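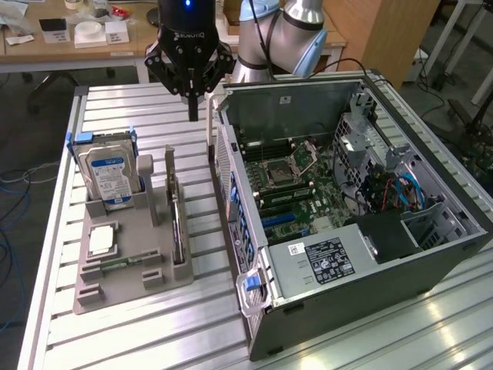
Lorna Macaraeg would not sign for a second cell until she had seen what the trays cost, and she told Dirnel so in July. The arm has one price on the quotation, she argued, but the holders for drives, memory and processors must be made again each time the computer model changes. Dirnel had planned 35 holders for the first year. Her own list came to 262.
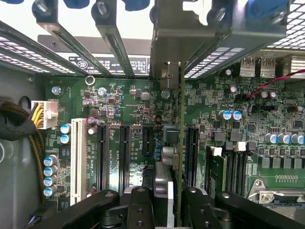

PLANNING & BUDGETS

Expansion cards take the most hours to prepare, because the fingers must go down between the slots and every case is different inside. Hovland, the supplier, now quotes this work separately, at nine days for each model. Dirnel has accepted it for two models and asked Tevari for a second offer. The answer is expected before the new budget is closed.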